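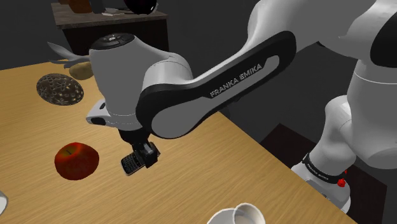 Figure 3. Simulated sorting task, rendered view. A Franka Emika arm holds a small keypad phone over the table; an apple, a potato and a mug are among the other objects.

4.2 What the simulation promised and what the floor got

The case for automating the returns counter at the Brultden depot rested almost entirely on simulated trials. Osevano, the integrator, ran 1,095 of them before any staff member was consulted, and the figure shows the kind of task involved: one arm, one object in the gripper, a handful of unrelated things on a wooden tabletop. The integrator's report counts 648 trials as "fully autonomous." We have no reason to doubt the count. We do doubt that it says much about a shift at the depot.

Our first concern is with what was treated as the job. In the simulated version, sorting means picking up a thing and putting it in the right place. The clerks we interviewed in Conceição described something wider. They open bags that customers have knotted shut. They decide whether a phone handed in with a cracked back is a return, a repair or somebody's lost property, and they often settle this by talking to the person at the counter. A phone already in the gripper has had most of those questions answered for it. The integrator did list such decisions in an appendix, under "upstream handling," and left them out of the time estimates.

Second, the savings were worked out per item. Before the change, a clerk dealt with an item from start to finish. Afterward the same clerk prepared items for the cell, watched the screen, and took back whatever the system refused. Managers called this "supervision" and described it as a step up. Pay grades did not move. Edivaldo Portela, a clerk at the depot for 11 years, put it this way in his second interview: "I used to finish things. Now I start them and I get the bad ones back."

Refused items deserve more attention than they have received. The depot log for June lists 608 of them. Each was entered as an "exception," with no field for the time spent on it, so the work disappears from the monthly report even though a named person did it. When we asked how long an exception takes, the answers ran from under a minute to most of an afternoon — the long ones involved calls to the Pudville office, which had kept its old paper forms.

We do not claim that the cell made work at the depot worse in every respect. Two clerks with wrist complaints said they were glad to lift less, and both asked to stay on the new rota. Noise at the counter was not raised as a problem by anyone. But these gains were not among the reasons given for the purchase, and they were not measured before or after it.

A fairer test would begin with the closed bag and end when the customer's record is closed, and it would charge all human time in between to the system. Osevano declined to rerun its trials on those terms, saying that bag opening was outside the agreed scope. The depot's contract uses the same wording. We return to the contract in Section 5, where we compare it with the job descriptions issued to clerks after the cell was installed.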